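The Sorting Bench

Dehua Song had the bench from two o'clock. The Prukus order was for 30 door units, and the parts for it had come back from Bulline unsorted, boards and solenoids in the same carton with the leads knotted together.

The rule was written on the inside of the cupboard. Solenoids in one bin. Boards in another. Nothing on the tray until it had been checked against the sheet. Dehua had written the rule in January and had since broken it twice, both times on a Thursday.

The first board to give trouble was a red one with a green screw terminal. It passed continuity. It passed on supply current. On the sheet, against its number, somebody had pencilled the word Tiêu.

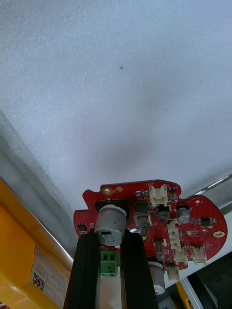

What is a screw terminal for? It holds a bare wire under a small screw, so the wire can be fitted or changed without solder.

Dehua asked the office who Tiêu was. The office had no Tiêu. There had been one at Brulden, they thought, before the lease ran out, a tester who signed for boards by name and would not use a stamp. Brulden had closed 11 years ago. The board design was 2 years old.

Dehua wrote "query" beside the pencil mark and went on to the solenoids. Each had to be separated, the leads straightened by hand and the plunger pressed to check its travel. It was slow work and took nearly an hour. 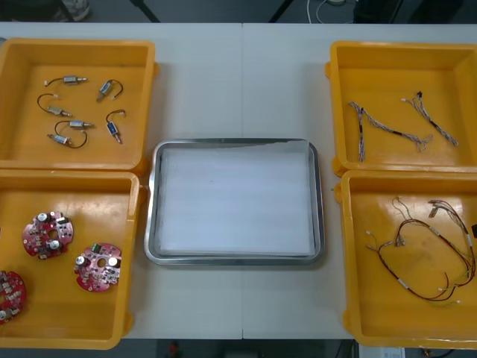 At ten to five the office rang back. The pencil mark was to be rubbed out and the board passed. Dehua rubbed it out, signed the sheet and reached for the stamp, which was not on its hook.

The next sheet was for the second carton. It had 8 lines. Against the last of them, in the same pencil, was written Dehua Song.

Dehua checked the spelling, and opened the carton.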